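Korkdale Facilities Help Community
Floors and Coverings > Carpet care

Tape coming off a wrapped tube end and marking gray carpet

Our office at Sutherland has a gray speckled carpet throughout the ground floor. Staff wrap the ends of square tubing in bright orange tape so that the edges do not catch the pile when a piece is set down. After several months the tape bunches up, the edges tear and small frayed bits lift along the top. We would like to know whether the old wrapping should be removed before new tape is applied, and how any adhesive left on the carpet should be treated. The area concerned is 233 square feet, and replacement of the tiles has been declined for the present budget year.

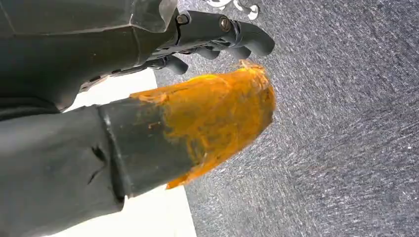 Posted by Ghazal Zarei
July 16, 2018
Member, Korkdale Facilities Help Community

The carpet was laid in February by Stallitz. The care sheet supplied at handover refers to spills and to vacuuming but makes no mention of adhesive. Guidance from members who maintain similar floors would be appreciated.

Thérèse Kowalchuk
Moderator, 900 posts

The old tape should be removed in full. New tape laid over ragged layers will hold to the loose edges of the layer beneath and will lift with them. Cut the wrapping along one flat face of the tube, peel it back slowly and wipe the surface with a dry cloth. Any remaining adhesive may be rolled off with the thumb. Apply the new tape in overlapping turns, working from the tube toward the tip, and press each turn flat before starting the next. Finish with the loose end on a flat face - a loose end placed on a corner will fray early. 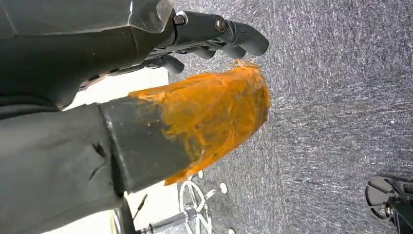
With regard to the carpet, begin with the driest method. Lift loose pieces by hand and vacuum in two directions. If the fibers remain tacky, place a plastic bag of ice on the spot for 8 minutes and scrape gently with the edge of a spoon. Solvent should be used only after a test in a corner that is normally covered, and it should be put on the cloth and never poured onto the floor. Please also ask the installer which backing was used, as some backings are damaged by solvent.

Zorkham
Member, 18 posts

We just put new tape over the old and it was fine for a while. For the carpet we used warm water and dish soap. It took most of it out. Ours was a darker carpet though, so there may be some still in there.

2 replies - Thread open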